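April, cable cell, 9:40

Gripper service on the cable cell, me and Ilze. Lorraine's note from last week said the fingers were closing late on the Paracha routine, so before touching any code I pulled the finger pads, wiped the rails and put one drop of Foka oil on each side. Pads go back in the same way round, notch toward the wrist. 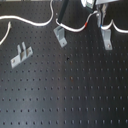 Cycle counter read 686 when we started. I want the pads looked at every 1,000 from now on, and whoever does it should write the number here, not on the whiteboard.

Re-taught the grasp point after that. The old one was 60 counts off on the close position. Approach speed is down to 165 until Rebecca has signed off the new values. Wrist camera exposure still set too high for the pale plates. Ilze will try a lower gain this afternoon.
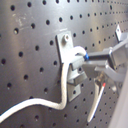 Photo: Ilze Rebane, wrist camera

Bracket screws all checked with the short hex key. If a bracket has to come off, mark its holes first or the taught points are useless. Fulvio has the spare brackets from Bemex in his drawer.
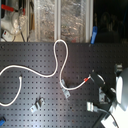

Slack is the next thing to sort out. Sveva wants the routing step to start from the same cable position every run, and we have no rule for that yet. With the long white cable standing up in a tall loop toward the back of the board, the arm has plenty to pull on but also plenty to snag. I'd like a fixed start mark on the left. Ask Brovden for the low clips, and run the open/close test again after lunch.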